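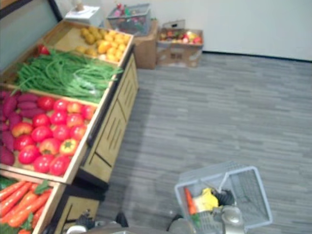

Re: [réno-maison] Receveur extra-plat sur plancher bois, vos avis ?

De : Man-lok Ng
À : liste réno-maison
Date : 10 décembre

Bonjour à tous,

Je réponds dans le texte de Sarla, parce qu'il y a plusieurs questions mélangées et que je ne suis pas d'accord avec tout ce qui a été écrit depuis hier.

> Sarla Lodhi a écrit :
>
> Bonjour la liste,
> On refait la salle de bains de l'étage avant l'arrivée de ma
> mère en mai. Plancher bois, solives d'origine, maison de 1931.
> On veut remplacer la baignoire par une douche de plain-pied,
> et j'ai trouvé le kit Stollanard de chez Riedl : receveur,
> bonde, membrane et mur d'accent en panneaux, « pose en une
> journée, sans démolition ».

« Sans démolition », je demande à voir. De plain-pied sur un plancher bois, il faut bien que la bonde et son siphon aillent quelque part. Chez moi le siphon extra-plat prenait 80 mm sous le receveur, et encore, c'était un modèle qu'on m'avait vendu comme le plus bas du rayon. Si tes solives sont perpendiculaires à l'évacuation, soit tu entailles (et là, non, ou alors pas sans l'avis de quelqu'un qui sait calculer une solive), soit tu remontes le receveur sur un cadre et tu as une marche. La brochure montre un receveur parfaitement affleurant dans une pièce où tout est carrelé de neuf. On a donc tout cassé avant de prendre la photo, ou bien c'est une dalle béton.

Première chose à faire avant de commander : soulever deux lames près de l'arrivée de la baignoire et regarder dans quel sens ça court.

> Le vendeur m'assure que la membrane fournie dispense de faire
> une étanchéité sous carrelage (SEL) sur le reste du sol.

Il t'assure ça par écrit ? Une membrane qui fait la taille du receveur protège le receveur. L'eau qui sort de la douche, les pieds mouillés, la serviette qui goutte, la paroi qui ferme mal, tout cela tombe à côté. Sur support bois, j'aurais fait tout le sol avec relevés en pied de mur et bande dans les angles. Je ne connais pas ton vendeur, il est peut-être de bonne foi, mais il ne reviendra pas dans cinq ans regarder le plafond du salon.

Demande-lui la fiche technique de la membrane et lis la ligne « supports admis ». Sur celle que j'avais reçue d'Edness il y a quelques années, le panneau bois n'y figurait tout simplement pas. Le commercial n'était pas au courant.

> Pour le mur du fond, j'hésite entre la pierre de parement et
> les panneaux composites « effet galet » du kit. Sur les photos
> c'est superbe dans les deux cas.

Sur les photos, oui. Il n'y a jamais de flacon de shampoing, jamais de joint gris et jamais d'eau calcaire sur les photos. J'ai vécu avec de la pierre de parement dans une douche, dans un appartement que nous louions. Chaque relief fait une petite étagère à savon. On brossait, ça revenait. Le propriétaire avait mis un hydrofuge « garanti dix ans » dont je n'ai jamais vu l'effet.

Les panneaux, je suis un peu moins sévère. Moins de joints, c'est déjà ça. Mais le faux galet imprimé, il faut aller le voir en vrai, à la lumière d'une salle de bains, de près. Et regarde comment ils traitent l'angle rentrant : si c'est un profilé clipsé avec un filet de silicone derrière, c'est ce filet qui fait toute l'étanchéité, et le silicone, ça se refait.

Si tu tiens à avoir un mur différent des autres, pourquoi pas celui du lavabo ? Il ne reçoit presque rien, tu peux y coller ce que tu veux, et on le voit mieux en entrant.

> Budget annoncé : 1 000 € le kit, plus 200 € de livraison.
> Ça me semble correct, non ?

Pour ce qu'il contient, je n'en sais rien, tu ne donnes pas les dimensions du receveur. Pour une douche, c'est loin du compte. Il manque la robinetterie, la paroi, le raccordement, la reprise du plancher, le primaire, la colle, et le panneau pour remettre les murs à niveau une fois la baignoire partie (il y aura un trou derrière, il y a toujours un trou derrière). Quant aux 200 € de livraison, fais préciser si c'est au pied du camion ou à l'étage. Un receveur en résine, à deux dans un escalier tournant, on s'en souvient.

> Quelqu'un a-t-il essayé la paroi Sosteck sans profilé bas ?
> Les avis sont excellents.

J'ai lu ces avis. J'en ai compté 11, dont huit postés la même semaine et presque tous avec « super produit, livraison rapide ». La livraison rapide ne me dit pas si l'eau reste dedans. Les trois autres parlent d'un joint bas qui jaunit et d'une visserie à compléter. Ça ne prouve rien non plus, trois personnes mécontentes, mais au moins elles ont l'air d'avoir monté la chose.

Sans profilé bas, tout dépend de la pente. Il te faut une pente franche vers la bonde et un receveur posé vraiment de niveau, sur un plancher qui ne l'est sûrement pas. Passe la règle de deux mètres avant de décider. Chez nous il y avait quelque 15 mm d'écart d'un mur à l'autre et personne ne s'en était rendu compte en trente ans de baignoire.

> Dernier point, ma mère aura besoin d'une barre d'appui et
> sans doute d'un siège.

Alors c'est par là qu'il fallait commencer ! Dans du panneau composite collé sur du placo, une barre d'appui ne tient pas, quoi que dise la notice des chevilles. Il faut un renfort derrière, en bois ou en contreplaqué, et le poser pendant que le mur est ouvert. Prends les hauteurs avec ta mère, elle debout et toi avec le crayon. Prévois le renfort plus large que nécessaire, pour pouvoir déplacer la barre ensuite. Pareil pour le siège rabattable. Pas de modèle à ventouses, par pitié, j'en ai vu un lâcher sous une simple traction de la main.

Et dans ce cas la question de la marche n'est plus du tout esthétique. Si le sens des solives t'oblige à remonter de 10 cm, je regarderais sérieusement une autre évacuation, par exemple horizontale à travers le mur de façade si la chute n'est pas loin. À voir avec un plombier qui se déplace, pas au téléphone.

À ta place je ne commanderais rien avant d'avoir :
- le sens et la section des solives
- la position exacte de la chute
- la fiche de la membrane
- les cotes du receveur, bonde comprise

Envoie un croquis à la liste quand tu auras soulevé les lames. Je veux bien changer d'avis sur le kit Stollanard si quelqu'un ici l'a posé sur du bois et s'en sert tous les jours depuis plus d'un hiver. Jusqu'ici tous ceux qui me l'ont recommandé l'avaient vu en magasin.

Man-lok

P.-S. Pour la VMC, question posée dans l'autre fil : non, entrouvrir la fenêtre ne remplace pas une extraction. Je réponds là-bas ce soir.

--
Pour vous désabonner de réno-maison, envoyez un message vide avec « désabonnement » en objet.
Merci de ne citer que les passages utiles dans vos réponses.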